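Home | Projects | Reports | Partners | Contact

Print this page | E-mail this page

Flakness handheld collection: progress report to the Jääskeläinen fund, May

Filed under: Robotics, Faults and safety

1. Position at the end of the period

Collection with the hand-held grippers stopped for part of the reporting period following a fault in finger closure. It has since restarted under the restrictions set out in section 4. The plan called for 114 accepted recordings in the bedroom and living space tasks. 106 were accepted. The shortfall of eight is due entirely to the fault and will be made up in June at no extra cost to the fund.

The robot arm trials at Kullham were not affected in the first half of the period. They were affected in the second half, as described below.

2. The fault

The gripper has two linked fingers driven from a single trigger. Opening width is taken from a sensor on the trigger shaft and is not measured at the fingers themselves. On one of the hand tools the shaft coupling had worked loose, so that the fingers lagged behind the trigger on closing. The recorded width said closed while the fingers still had some way to travel.

The operator did not feel the lag. The recording software did not flag it either, as the sensor values were smooth and within range. The error came to light when recordings from that tool were used to train a folding policy, and the arm at Kullham began to close early on cloth. It dropped garments on most attempts. On one attempt it closed on the edge of the table, and the wrist carried on down under load until the force limit tripped.

No person was inside the guarded area and no one was hurt. One finger linkage on the arm was bent and has been replaced. The event was entered in the site log as a safety matter, on the grounds that the arm had moved into a fixed object while its own state reading was wrong.

3. Cause

The coupling is held by a grub screw which should be fitted with thread lock. The tool in question had been opened for a change of finger pads and the screw was put back dry. The assembly sheet covers the visible finger screws in full and says nothing about the coupling. We regard this as a failing in the sheet. It was written for the first build of the gripper, in which the coupling was a single moulded part, and was not revised when the part changed.

A second factor is that the daily check asks the operator to close the fingers and confirm a reading of zero. With a slipped coupling the reading is zero whether or not the fingers have met. The check was therefore passed each morning.

4. Corrective work

All hand tools were withdrawn, stripped and rebuilt with thread lock on the coupling. The assembly sheet has been reissued with the coupling shown as a separate step and a space for the fitter's initials.

The daily check has been changed. The operator now closes the fingers on a gauge block of known width and compares the reading with the block. The permitted difference is 2 mm. A tool outside that limit is labelled and taken out of use for the day.

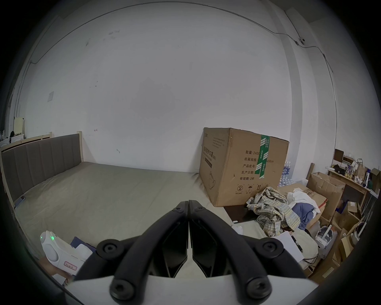
The Endus software now compares the finger gap in the wrist camera view with the sensor value every 3 seconds and marks the recording if the two disagree. This was bench tested on a tool with the coupling loosened on purpose, and the mark appeared on every run. It is less dependable when cloth covers the finger pads - we expect to need a further round of work on this, and have allowed for it in the June plan.

Recordings from the faulty tool have been removed from the training set and are kept apart for study. They are not included in the count given in section 1.

5. Open points

The arm at Kullham is limited to half speed until the policy has been retrained and the table edge test repeated. The force limit has been lowered for the same period.

The supplier has been asked whether the single moulded coupling can still be had. A reply is awaited. If it cannot, we propose to pin the coupling through the shaft, which means new drawings and a small parts order. The cost can be met from the repairs line and no change to the budget is requested.

Print this page | E-mail this page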